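Section 4: Cleaning and Descaling the Stivitz Countertop Water Distiller

Read this section before the first cleaning, and again when the scale comes back, because it will. The box says "low maintenance." Low is a generous word if you live somewhere with water like Carkville's.

4.1 When to clean

The counter on the display shows total run hours. The factory setting turns on the CLEAN light every 40 hours. Treat that number with some suspicion. It was set using soft water, and the light measures time only – it has no idea what is stuck to the bottom of your boiling chamber. Lift the lid and look. If you see a white or tan crust, clean the chamber, light or no light.

4.2 What to use

Plain citric acid powder works. The Kwok descaling tablets sold with the unit are also citric acid, pressed into a tablet and priced accordingly. White vinegar works too, but the smell hangs around for two or three batches.

Do not use bleach, oven cleaner or anything sold as a "miracle" scale remover. If a product won't list what is in it, don't boil it in something you drink from.

For wiping, use an ordinary two-sided kitchen sponge. Keep the green side for the outside of the drip tray. It will scratch the chamber, and scale takes hold faster on a scratched surface.
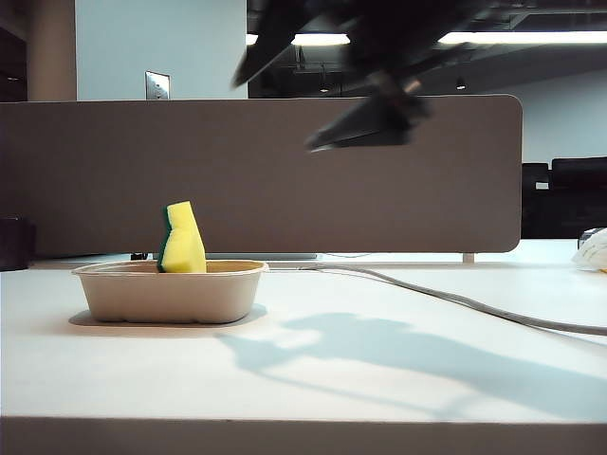 4.3 Descaling the chamber

1. Unplug the unit and let it cool for at least an hour. The outside cools well before the heating plate does.

2. Take off the fan head and set it on a dry towel. Never rinse it or put it in the sink.

3. Pour out any water left in the chamber.

4. Fill to the lower line with tap water and add 17 grams of citric acid. If you have no scale, a heaped tablespoon is close enough.

5. Put the fan head back, plug in, and press DESCALE. The cycle runs without distilling.

6. When the unit beeps, unplug it. Wait another hour, then empty the chamber.

7. Wipe the inside with the soft side of the sponge.

8. Rinse three times. Earlier editions of this guide said once, and the first batch tasted like lemon candy.

CAUTION: Never mix citric acid or vinegar with a cleaner that contains chlorine. The fumes are dangerous.

NOTE: Brown spots on the plate after descaling are usually stains left by minerals. If they feel rough, repeat steps 4 to 8. If they feel smooth, leave them alone.

4.4 Small parts

Soak the spout insert and the lid gasket in a bowl of warm water with a drop of dish soap. Any bowl will do if it holds water for ten minutes. Molded fiber bowls are better kept for dry parts.
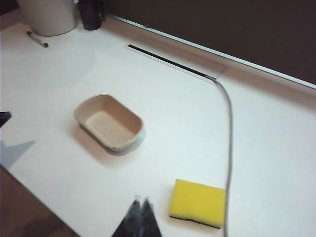
Fiber bowl on a white tabletop.

Dry the gasket fully before you press it back in. A damp gasket seems to seat and then slips during the next batch.

4.5 Resetting the light

Hold CLEAN for five seconds. If the light stays on, unplug the unit for a minute and try again. Error E3 means the lid sensor is dirty – at least, that is what the code list says. On older Skustatberg models it can also mean a loose fan head, so check that first.

Section revised by Teemu Nurmi, October.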